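From the Block Corner

Thank you to everyone who stopped by with outgrown toys over the winter. The response to our little notice was so generous (I came in one morning and could hardly get the door open!) that we now have more building blocks than we have had since we opened, and sorting them has become a very pleasant way to spend an afternoon. Sowmya Poojary has been keeping us all cheerful with tea, and I confess there is usually more building than sorting by the time the pot is empty.
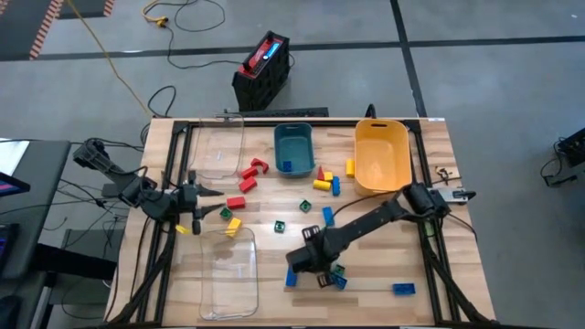
We are going by color this year, with each color getting its own bin and a clear lid, so that even our youngest borrowers can see what they are taking home. Last September we tried sorting by shape, and while it looked lovely on the shelf, the arches and the triangles kept ending up together again within a week or so. Red and yellow are easy for everybody.

If you have a set out on loan, please do look under the couch before you bring it back. We are still missing 11 pieces from the big castle set, and Teemu Väisänen would dearly love to see it whole again. Plastic bins with lids are welcome too, as long as the lids fit. Leave them by the front desk with your name on a slip of paper.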